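I have moved the two-arm planner to Hurkmont, our small control library, and this week it runs on the glasses task.
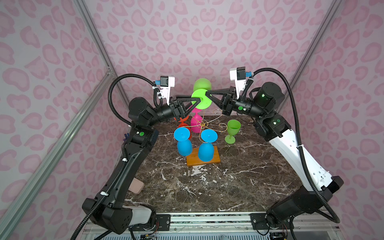
The old planner treated each arm alone, so a shared grasp was a problem. Now both grippers can hold the green glass, and the solver keeps one constraint between them. It needs 58 ms for a plan, before it was 133.

The speed is less important to me than the retries. 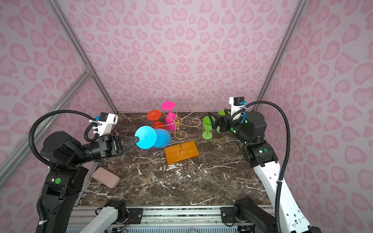

Tronthorpe wrote under my last post that the retry limit should live in the config file and not in the code. I agree, it is 4 there now.

For handovers I added a wait state.

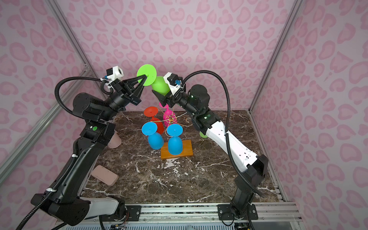 It ends when both force estimates are stable for 20 cycles. The wrist views have their own thread.
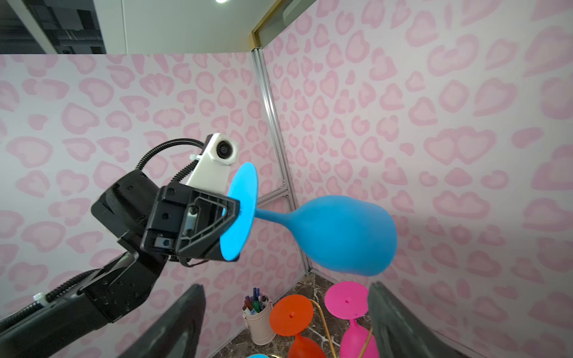

Its timestamps still drift a little, so I will look at the clock code next.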